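Drumero Forums > Repairs and Tinkering > Hand crank grinder slipping, worth fixing?

oatbarn70
Joined April 2021
Posts: 2

Got a Toom grain mill at an estate sale, the old hand crank one. Turns fine empty. Put wheat in it and it skips every turn or so. Clunk, skip, clunk. Is that the burrs or something inside? Paid next to nothing so not crying over it, but would like flour.

millpond_deb

Burrs don't clunk. They just grind badly. Sounds like teeth to me. Pull the side cover and look before you buy anything.

Also what setting? If you're cranked down to the finest right away, back it off. Run it coarse, then put it thru again.

rustybucket

Disagree with deb. Mine did the exact same thing and it was the burr key. Cheap part, fixed in an evening. People on here always want to open the gearbox first. Leave it shut till you've checked the easy stuff.

millpond_deb

A key going bad slips, it doesn't clunk. But sure, check it first, can't hurt.

oatbarn70

Checked the key, looks ok to me? No wear I can feel. Tried it coarse too. Still skips, less though.

Grikent wants 70 bucks for a gear set. More than I want to put in it. Anyone ordered from them?

flatland_joe

Ordered twice. Slow but the parts fit. Don't go Cirnance, got the wrong bore from them and they argued about it for weeks.

rustybucket

Cirnance was fine for me. Part no. 3056, right first time. You have to read the chart, most people dont.

flatland_joe

I read the chart.

millpond_deb

Whatever you order, lay the old stuff out on a dark cloth so you don't lose a thing. And measure the bore, don't guess – teh listings are all over the place.

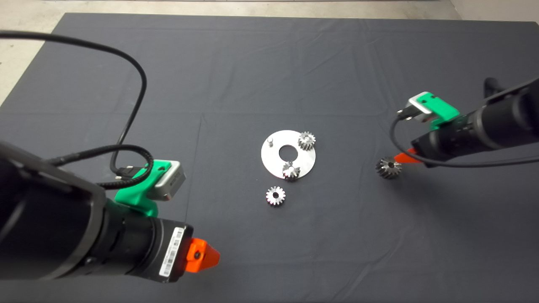 Plate, spur gear and the little bevel.

oatbarn70

OK ordering from Grikent. Meantime is soft wheat easier on it than hard? Got a bucket of each.

millpond_deb

Soft, yes. Fine for pancakes, not great for bread.

rustybucket

Still say it's the key.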